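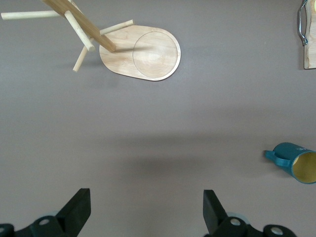
Report on the Delegation Visit to the Rutalen Works, Trelell

Submitted by Ohemaa Ofori, Regional Training Office
Date of report: Apr 3, 2020

Purpose of the visit

In October the Regional Training Office received an invitation from the management of the Rutalen Works to observe its production of small wooden goods and to review the conditions under which its apprentices are taught. The invitation was accepted on the understanding that the delegation would have access to the sawmill, the drying sheds, the turning shop and the finishing rooms, and that it would be free to speak with apprentices without a supervisor present. Both conditions were met in full.

The delegation consisted of six members drawn from the training office and from two partner schools. The visit took place over two days. Travel was by road from Antwi, and the delegation was lodged in the town of Trelell for the one night.

The site

The Rutalen Works stands on the north bank of the river, a short walk from the old rail yard. The oldest building is the brick sawmill, which retains its original roof timbers. The turning shop and the finishing rooms are housed in a later block across the yard, connected by a covered walkway. The company employs 123 people, including apprentices and seasonal staff in the timber yard.

The works produces doll furniture, toy animals, stacking sets, kitchen utensils and a modest range of turned handles for tool makers. Doll furniture accounts for the largest share of orders. Export business is handled by Nurent, a trading company with offices in Antwi, which also sets the packing standards followed on site.

First day: timber yard and sawmill

The delegation was received in the yard office and given safety instruction before entering the sawmill. Logs are sorted by species and diameter on arrival. Beech and maple are preferred for toys on account of their close grain. Ash is kept for handles. Boards are stacked on spacers under open-sided roofs and left to season before they enter the kiln.

The yard foreman explained that the kiln schedule had been lengthened after a run of cracked seats in the previous season. The longer schedule ties up kiln space, and the sales department has asked more than once for it to be shortened. The foreman has so far declined. The delegation was shown the log book in which moisture readings are entered by hand at the start and end of each shift. Entries were legible and complete for the pages examined.

Two matters were noted in the sawmill. The dust extraction at the second saw was noticeably weaker than at the first, and the floor markings near the loading door had worn away. Management stated that the extraction ducting was already scheduled for replacement. No date was given for the floor markings.

First day: turning shop

Turning is carried out on a mixture of older manual lathes and newer copying lathes. Apprentices begin on the manual machines and spend their first year making legs, pegs and wheels before they are permitted to work on finished lines. The delegation observed a group of second-year apprentices preparing stock for a chair order. Their tool handling was confident, and sharpening was done correctly and without prompting.

Parts are checked against plywood gauges that hang beside each bench. Rejected parts go into a bin that is emptied and reviewed with the apprentices at the end of the week. Several apprentices described this review as the most useful hour in their schedule. One remarked that the shop was cold in the early morning and that gloves could not be worn at the lathe. Management has been asked to look into the heating.

Second day: assembly and finishing

Joints in the furniture lines are glued and pressed without metal fasteners. Staff in assembly work at raised benches and change tasks at midday to reduce strain on the hands. Sanding is done in stages, and the last stage is always by hand. The delegation was impressed with the patience shown at this station, where edges are rounded and checked by touch.

Most pieces leave the works with either a clear water-based finish or a light coat of oil. Painted items are sprayed in a separate room with its own ventilation. Drying racks were crowded at the time of the visit, and staff acknowledged that this is usual ahead of the holiday orders.

Second day: classroom instruction

Apprentices spend part of each week in a classroom above the finishing rooms. The lesson observed dealt with reading shop drawings. The instructor was well prepared, but the drawings handed out were copies of copies, and the smaller dimensions could not be read from the back row. The training office has offered to supply clean sets.

Written work is kept in folders, which the delegation was free to examine. Marking was consistent. Comments were brief, and in some folders they were absent for several weeks at a time.

Recommendations

The delegation recommends that the Rutalen Works retain its approval as a training site. It further recommends that floor markings in the sawmill be renewed, that early morning temperatures in the turning shop be recorded through the winter, and that written comments be provided on all apprentice assignments.

The partner schools have asked whether a short exchange of instructors could be arranged with the works. The management at Trelell has agreed to the idea in principle. Terms, including lodging and insurance, remain to be settled between the parties.

The delegation thanks the management and staff of the Rutalen Works for their hospitality, and the apprentices for their time.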